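Packing for Two Weeks in April

Feb 13, 2018

The flight to Carila is booked. It cost 612 dollars with one checked bag, and the bag limit is 25 pounds on the small plane out to Plirgate. Last time I went over and paid for it at the counter, so I'm starting the packing list early.

I'm taking fewer shirts and only one pair of shoes besides the ones I wear. Dark clothes hide the dust from the bus, and there is a laundry two streets from the guesthouse.

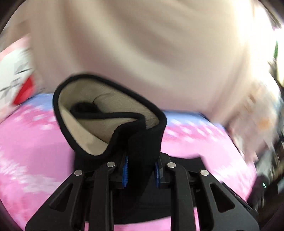
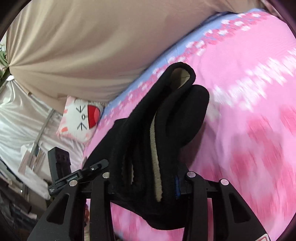 Second picture: something black, folded, over the pink blanket.

The bus from Plirgate takes most of a day – bring food. I'm staying at the Alipour again, the rooms at the back, away from the road. I asked about the Plurnico trail and it should be open by then, though the upper part can still have snow. The top is about 1155 meters and I don't plan to go that far.

Still to do: renew the travel insurance, find the plug adapter, weigh the bag again.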